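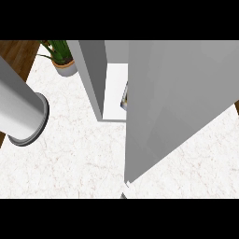 White cylinder on a pale marble floor, with wood flooring beyond

Stonder Hamper Service for Organisations

The Stonder Hamper Service supplies filled food hampers to employers, schools, care homes and membership bodies. Hampers are packed to order at the Zembridge packing rooms and sent either to one address or to a list of separate recipients. The service is open all year, with extended packing hours in the weeks before the winter holidays.

Orders are accepted from 6 hampers upwards. Customers requiring over 300 hampers are asked to contact the accounts office before placing an order, so that a packing date can be agreed. Smaller quantities may be bought through the retail shop, where the same contents are sold singly.

Range

The Breakfast Hamper contains oat biscuits, a jar of marmalade, a jar of honey, loose leaf tea and ground coffee. It keeps well and is suitable for posting.

The Savoury Hamper contains crackers, chutney, olives, salted nuts and a hard cheese sealed in wax. It should be kept in a cool place on arrival and the cheese eaten by the date on its label.

The Baker's Hamper contains a fruit loaf, shortbread, a bag of strong flour and a small card of recipes prepared by Heiðrún Hviid. The loaf is baked the day before dispatch.

The Grímsdóttir Hamper is the largest in the range. It holds preserves, smoked almonds, dark chocolate, rye crispbread, a fruit cake and two bottles of pressed apple juice. It contains no alcohol. A version without nuts is offered, although it is packed in the same building as the standard one and cannot be guaranteed free of traces.

Baskets and boxes

All hampers are supplied in a lidded willow basket unless a card box is requested. The card box is lighter and is recommended for hampers sent abroad. Baskets are lined with shredded paper and closed with a leather strap. Ribbon may be added in red, green or cream. Other colours can be obtained for orders of 200 or more.

Greeting cards

One card is included with each hamper. The customer may supply a single message for all recipients or a separate message for each, up to 35 words. Messages are printed exactly as received and should be checked for spelling before they are sent to us. Accented letters are printed without difficulty. Company marks can be added to the front of the card if artwork is provided with the order.

Dietary requirements

Vegetarian, vegan and gluten-free contents can be supplied in the Breakfast and Savoury Hampers. Where contents are exchanged, items of equal value are used. A full list of ingredients is enclosed with each hamper and may be requested in advance from Mirela Barbosa in the accounts office.

Delivery

Deliveries within the mainland are made by Dukon. A signature is not required unless the customer asks for one. The last dispatch before the winter holidays is 22/12/2022, and orders for that date are subject to space. Normal dispatch resumes in January.

Hampers returned as undeliverable are held at Zembridge while the customer is contacted. Fresh items cannot be held and are not refunded.

Payment and enquiries

Approved organisations may pay by invoice. All others are asked to pay when the order is confirmed. Changes to an address list are accepted until packing begins.

Accounts and large orders: Mirela Barbosa
Packing and delivery: Leif Ladefoged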